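Gripper budgeting (hand-held collection kits)

Gripper budgeting is the planning and buying of hand-held gripper tools, their spares and the space to use them in, usually by small robotics groups. Also called kit planning. Term used mostly in-house, no agreed definition. See also: Equipment depreciation, Fiducial marker, Spare parts inventory.

Background
Early buyers costed the arm and forgot everything else. Hand-held grippers changed the sums, as a pair can be bought long before any arm is. The Undiria group bought its first pair in December, ahead of the arm, and had the arm quote redone later. Other groups did it the other way round and paid storage.

What goes in a budget
Usual lines are: gripper bodies, fingers, grip pads, cables, marker plates, cameras, storage, operator hours. Pads and fingers go under consumables. Cables too, though some finance offices insist on calling them equipment. Marker plates are cheap but reprints need to match the size in the software, so the plate and the print get ordered togehter.

Two-handed tasks need two grippers, plus one spare if money allows. Paper handling, folding and bag opening all fall here. One-handed work (picking, placing) can start with a single unit.

Costs
The Aguirre price sheet, often copied, lists 539 dollars for a finger and pad set and 1,000 dollars for a yearly service plan. Shipping not included. Plan covers the body only, not cables. Nastitz, a smaller reseller, quotes per project and wants 11 weeks' notice on bulk orders.

Rooms
Furnished rooms cost more than a bench but give tasks closer to home use. Low shelves, a side table, a few small things to put on them. Second-hand furniture is normal. Lighting is budgeted separately, often missed on the first pass. 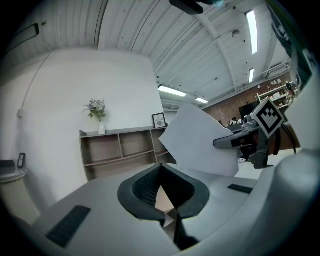

Annunziata Testa has argued that room costs should not sit in the gripper budget at all, as the furniture outlives three sets of fingers and makes the tools look dearer then they are. Her proposal was a separate line, written off over a longer period. Haltness adopted it. Aguirre did not.

Planning order
Task list first, then tool count, then room. Quotes last. Revised quotes should be dated, the Haltness template was last changed on Wednesday, February 21, 2024 and older copies still have the wrong tax row.

Stub sections: leasing, insurance, resale.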